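Up at 5 again, no reason for it, just wide awake and listening to the gutter drip. June is supposed to be better than this! Made toast, burned it, ate it anyway standing at the back door, and then gave in and got out the notebook for the Donderdale walk.

I still can't decide about the route. The guide (the old green one, from the library sale) says 33 miles if you go over the top by the chapel, and I have not walked more than nine in a day for years - my left knee is already sending me letters about it. But the chapel has 1731 cut over the door and I've wanted to see it ever since Mom had that tea towel. So over the top it is, probably. Unless it rains. If it rains I'm going by the river and having pie.

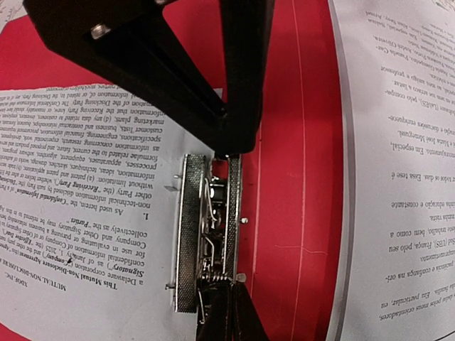

Small metal thing, two textured plates, June.

Tried the new boots on the stairs, up and down with the pack on, until the people next door must have thought I was moving out. The heels are fine. The right little toe is not fine. I put one of those gel sleeves on it and it felt like wearing a grape, so tomorrow I'll try the thin socks under the thick ones, which is what Heledd Gethin swears by, and she's never had a blister in her life (so she claims).

Packing list is getting silly. I weighed the bag on the bathroom scale and it came to over 25 pounds, and that's before water. Out came the second sweater, the hardback and the big flashlight. The hardback went back in after lunch. I know, I know.
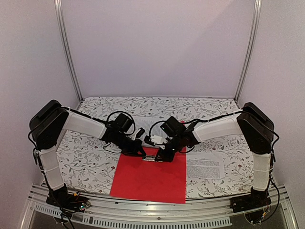 Shafiq Saha wrote back this evening that the river path is closed past the second bridge and I'd better go over the top whatever the weather does, and to bring cash for the bunkhouse. So there goes the pie! I'm a bit nervous about it now, if I'm being truthful, but also I got the map out again and drew the whole line in pencil and it looked wonderful. Must buy toe tape. Must call Heledd about the train.

3 comments
Last updated in June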